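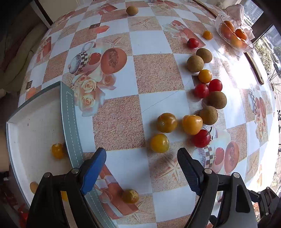

Perception and planning sync, tabletop sorting task
Minutes

Present: Évan Roussel (planning, chair), Pauline Pearce (perception, minutes), two from the Partington integration team by phone.

1. Previous minutes
Accepted with one correction. Item 4 should read "wrist frame" and not "world frame". The transform itself was right in the code.

2. Segmentation on patterned cloth
Pauline reported on the current model. The printed cloth remains the hardest background in the set. False detections fall mainly on the printed fruit and the printed roses, and these carry the same confidence as real objects when only color and outline are used. The starfish prints cause no trouble.

Adding the height residual against the fitted table plane removes most of the print detections. The plane fit drifts toward the outer part of the view, where lens curvature is strongest, and small fruit there can drop below the threshold. Évan asked whether the fit could be done after undistortion. Pauline said yes, at a cost of 2 ms per frame, and nobody objected.

Decision: undistort first, then fit. The height threshold stays where it is until the new fit has been run on the full Pleltthorpe set.

3. Class list
The labels "tomato, yellow" and "tomato, orange" are not stable between annotators. Several objects were given both within the same clip. Planning does not use the distinction. Merged into one class, with color kept as a free attribute. Red stays separate. The brown fruit keeps its own class, and the label text will be "brown round fruit" so that annotators do not have to decide on a species.

Partington asked if mandarins in the clear bowl should be labeled. Agreed: label the bowl as one object and mark its contents as ignore. Edges seen through clear plastic or glass are too unreliable to score.

4. Grasp candidate ranking
Évan presented the changes in Jallis, branch grasp-rank-19. The ranker now scores clearance on both jaws separately and takes the lower of the two values. The older version took the mean, and it would accept a candidate with one jaw clear and the other in contact with a neighbor.

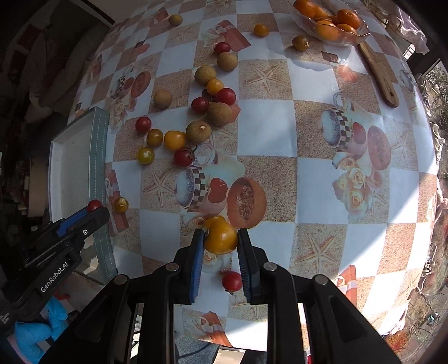 The close-neighbor case was discussed at length. With a second tomato right behind the target, the depth edge between the two is weak and the masks tend to merge. The ranker then sees one long object and turns the approach by up to 90 degrees. Pauline will export the mask split score together with the mask, and Jallis will hold the approach angle when that score is low.

A small object near the inner side of a jaw is a different problem. The mask is usually good, but the closing path is not checked, only the start and end poses. Évan to add a swept volume check. He expects the planner to stay inside its 15 ms budget but has not measured it.

5. Second gripper in view
The self-filter masks out the tool carrying the camera. It does nothing for another tool entering from the side, and at present the tip pad of the other tool is sometimes passed on as an object, most often when it is next to a fruit or the tray rim. Two options:

a) Project the other tool's model from its tracked pose.
b) Train a tool class and drop anything under it.

Option a depends on time sync between the two streams. Option b works on recordings with no pose for the second tool. Gloves would go into the same class. Decision: b now, a to be looked at again once sync is sorted out.

6. Time sync
The Nokov export script writes timestamps at the end of the buffer and our reader assumes the start. The offset is constant within a session - it can be corrected afterward, and no recordings need to be discarded. Pauline has a patch to the reader. Partington will confirm the buffer length they use.

7. Tray as place target
The tray is detected from its rim. The dashed stitching line gives a good edge when the near side is clear, and a poor one when an arm crosses it. Évan proposed fitting the rectangle once per session and tracking it from there. Pauline noted that people bump the tray. Left open.

Actions
Pauline: undistortion before plane fit; split score export; reader patch; revised label guide.
Évan: swept volume check with timing; hold on approach angle; merge of grasp-rank-19 after both.
Partington: buffer length; list of clips with a second tool in view.

8. Any other business
The replay viewer crashes when a clip has no tray label. Known issue, fixed on main, not yet in the packaged build. Use main for now.

Next meeting in June, same call number, 2 p.m.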